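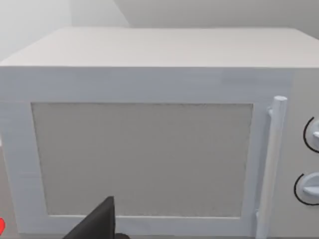
## The great lunch experiment, month two

So back in March I decided I was going to stop buying lunch. I'd added up what I spent at the sandwich place next to the office over the winter and the number was 460 dollars, and I had to go and stand outside for a bit. It's a good sandwich! It isn't that good.

The new rule is simple. I cook a big pot of something when I have a free evening, I box it up, and I carry it to work in the ugly green bag my aunt gave me. I microwave it at noon and eat it on the bench by the canal if the weather's behaving.

Soup has been the clear winner. I make a lentil one with way too much cumin (my opinion is that there's no such thing, my desk neighbor disagrees) and it's better on day three than on day one. Rice dishes are fine if you splash a spoonful of water over them before heating. Pasta bake gets a crust on the corners and stays cold in the middle unless you stop and stir, and then you haven't got a pasta bake anymore, you've got pasta. Still ate it.

Fish I tried once. I've apologized to everybody on my floor and I won't be discussing it further.

### Boxes

I bought a set of glass ones from Findach and they're heavy as bricks, but the lids have held up and nothing has leaked into the bag yet. The plastic Uibo ones I had before went orange after one chili and stayed orange through every scrub I gave them. If you walk to work like I do, maybe get one glass box for home and something lighter for the trip — my shoulder has feelings about this.

### What I miss

The walk over there, mostly. It got me away from my screen for twenty minutes and I'd run into people. I've started doing a lap of the block before I eat, and it sort of works, except when it rains, and it has rained a LOT.

I also miss having somebody else decide. By the time I'm home and hungry I don't want to think about tomorrow's lunch as well, so I've got a list taped inside the cupboard door with nine or ten things on it and I just pick whatever I have the onions for. It's always onions.

Next up is a bean stew from a battered Jollthorpe cookbook I found at the library sale for 2 dollars. It wants to be on the stove all afternoon and it calls for smoked paprika, so I need to get to the store before it closes.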